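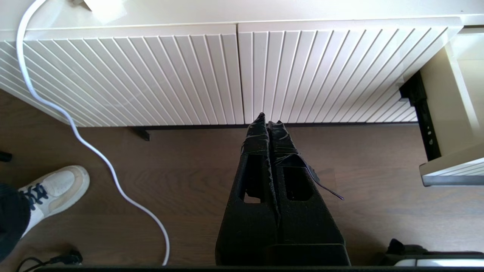 Fluted sideboard with the right drawer partly open, cable still on the floor

metwally_flats
November 21, 2021

Got this white sideboard in July from Kustdale. I like the ribbed fronts, but dust settles in the grooves and a flat cloth skips right over them. The other thing is the thick white cable that comes down over the front and lies on the floor. How would you route it?

setel9
Soft paintbrush for the grooves, top to bottom. Takes me two minutes a front. For the cable, drill a hole in the back panel and bring it out behind.

duvadness_dan
I wouldn't drill. Pull the cabinet out a bit and drop the cable down behind it. A hole in the back is hard to undo if you ever sell. I got 800 for mine and the buyer checked the back.

setel9
A hole in the back is hidden against the wall. Mine has had one for years.

metwally_flats
No drilling for now, I think.
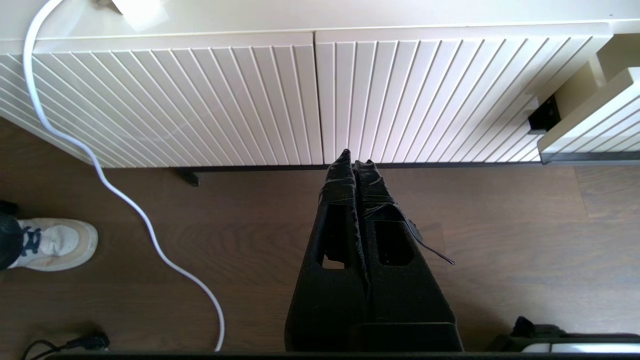 I also want to clean underneath. The legs are short and my vacuum head won't go in the gap. Do I need to empty the whole thing to move it?

duvadness_dan
Take the drawers out and leave the rest. Felt pads under the legs and it slides on a wood floor.

setel9
Felt picks up grit and scratches the floor. I use a flat duster on a stick and never move it.

duvadness_dan
Then change the pads once in a while.

metwally_flats
Ordered a flat duster. Will try the paintbrush tonight.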